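Where Do Deleted Files Go?

By Brândușa Rusu

You drag a file to the trash. It makes a crumpling noise. You feel tidy. The file, meanwhile, is sitting in a folder called Trash or Recycle Bin, perfectly fine, waiting to see if you meant it.

Most people don't mean it. At 11 at night, the day before a report on volcanoes is due, they come looking. 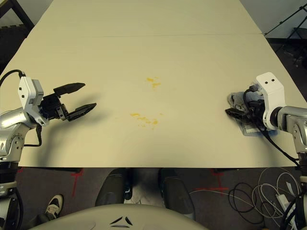
So the bin is just another folder. Your computer has moved the file and made a note of its old address, so that "Restore" can send it home again. The file still takes up all the space it did before, and a bin with 700 blurry pictures of your dog in it is a full bin.

What happens when you empty it?

Now it gets sneaky. Your computer keeps a kind of list that says which parts of the disk belong to which file. When you empty the bin, it usually crosses the file off the list and goes back to whatever it was doing. On many older disks, the file's insides stay put until something new gets saved on top. Think of a library that throws away the card for a book but leaves the book on the shelf.

Many newer drives, called SSDs, like to clear out the old stuff themselves, often quite soon. They don't ask you first.

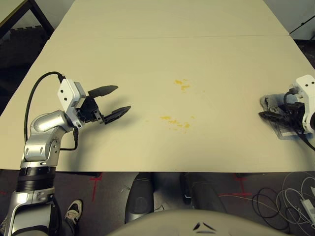

Can you get a file back?

Sometimes. Try these in order:

1. Look in the bin. Yes, really look.
2. Search for the file by name. My cousin in Vidholm "lost" a story for 2 weeks. It was in Downloads, under the name "asdf".
3. Check your backup, if a grown-up has set one up.
4. Stop saving new things and ask for help. There are special programs that hunt for crossed-off files — they work better if you haven't just installed a giant game on top.

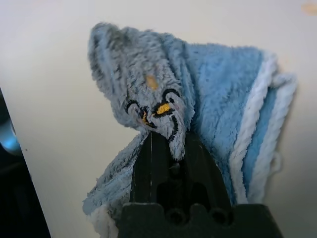 Page 112

A warning about memory sticks: files deleted from one often skip the bin completely. There's no crumpling noise and no second chance, so read the little box that asks "Are you sure?" before you click Yes. I know you won't. I don't either, and I wrote this page.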